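How Long Does a Bedroom Take to Cool Down?
Project report, Intro to Building Science
Sepehr Khosravi
2025-04-08

So my original idea was to study the whole dorm, and my instructor, Heidrun Frei, very kindly told me I'd still be working on it when I graduated. I cut it down to bedrooms (mine and two of my friends') and one question: once the heat shuts off at night, how fast does the room get cold?

I started back in November, when the nights were finally chilly enough to be worth measuring. I had 3 little temperature loggers, one per room, and I set them to take a reading every 15 minutes. Mine went on the bookshelf. I first had it on the windowsill, which was a dumb spot – it was basically measuring the window. I threw out those nights and started over.

The rooms are all in Veloso House, same floor, same size, but they don't face the same way. I figured the corner room would lose heat fastest because it has two outside walls, and it did! What I didn't expect was how much the door mattered. My room held on to its heat a lot better with the door open, I guess because the hallway stays warm all night. My friend in the corner room tried it too and got the same kind of curve, only steeper.

I ended up with 8 good nights per room. I plotted everything in a spreadsheet and fitted a cooling curve to each night, and most of them fit pretty well except the windy ones. Wind was the thing I wish I'd written down from the beginning.
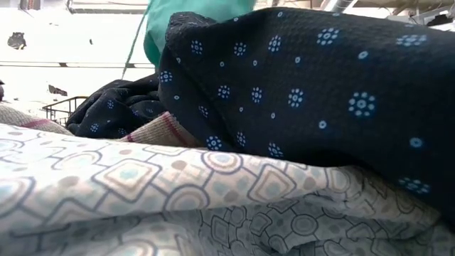

I also kept a sleep diary, just for me, where I wrote down whether I woke up cold. It's not real data (I was half asleep for most of it) but the bad nights in the diary were mostly the steep curves on the graph, so I left it in as an appendix.

If I did this again I'd put a logger outside and another in the hallway, and I'd tape over the gap around my window for half the nights to see what changes. Heidrun says the next class can borrow my spreadsheet, so maybe somebody will try it.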